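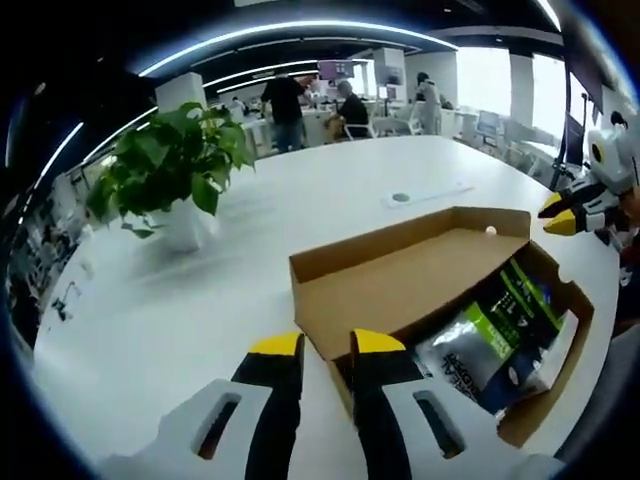
Last updated: Friday
Reading time: 2 min

Friday, evening. Posted by the desk's usual occupant

Started on the box at 8:30 after putting it off since March. The plan was to get the last of the small stuff off the big white table and into cardboard, so the Pikstead shipment can go out on Monday's van or the one after it.

Box used: the light brown one from the Grernus order, lid off. I considered lining it and decided against it. Plain cardboard floor, plain brown, a notch cut in one of the walls near the corner. The notch weakens that wall slightly when the box is carried by the ends, so it gets carried from underneath.

Contents at the first stage: the silver foil package with the green band, laid along the right side, and the small white ball near the back wall. The foil package does not lie flat. I tried it along the short wall as well and it took up more floor for no gain, so it went back to the long side. The ball is the real nuisance. It weighs next to nothing and rolls every time the box is moved. Tissue paper fixed that later, two sheets, loosely crumpled.

Measured the box against the Urkine shelf in the hall. Internal length of the shelf is 830 mm, so two boxes fit end to end with 40 mm spare. The third has to go on top, and the lids bow if anything over 2 kg sits on them. Will keep the light items for the upper one.

The plant stayed where it is, on the left of the table. The leaves hang low enough to hide part of the pot, and moving it means wiping down the table after. It was watered Tuesday according to the card, so I left it alone. It does need turning at some point. New growth is all going toward the window.

The cable plate behind the box is still without a cable. I had meant to run the lamp lead through the round hole this week, but the plug is too wide and would have to come off first. Spanos sells a split insert for that size of hole. Added to the list under the shelf brackets.

Stopped for 20 minutes at noon, then wrote the labels. Pen on tape smears, pen on paper under tape does not. All labels are now paper under tape, on the short side, where they can be read from the hall with the boxes on the shelf.

Still to do: tape for the base seams, the second box, and a decision on the loose screws in the drawer. The screws are mixed metric and imperial and I am inclined to send them unsorted - the other end has a thread gauge and I do not.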